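Glass is a poor material for a side table, and I say this after 10 years of specifying furniture for small apartments. The usual argument in its favor is visual weight: a clear or tinted top lets the floor show through, so the room reads as larger. That is correct as far as it goes. The cost is that everything under the top stays on display, including the base, the legs of whatever stands behind it and any dust on the tile.

Sandrine Huet, who edits the Rikora catalog, holds that a closed container on the tabletop solves the problem. Her rule is one lidded basket per surface. I agree with half of it. A woven rope basket with a fitted lid hides small items well and does not scratch the top. A clear plastic box does neither job – it adds a second transparent layer and leaves every printed label in view.

Picture frames are the harder case. A frame set on glass shows its back to half the room and its underside to anyone seated lower than the top. A shelf against a wall has neither defect. My own practice is to move frames to the rack, keep one basket on the table and leave the rest of the surface clear for a cup.

Round tops make this stricter. A circle has no corner to push things into, so objects drift toward the rim, where they get knocked off. I would keep anything breakable a hand's width in from the edge. 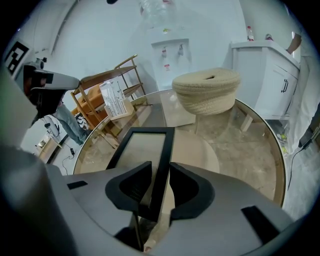

Square tops are more forgiving, though they take more floor and catch more shins.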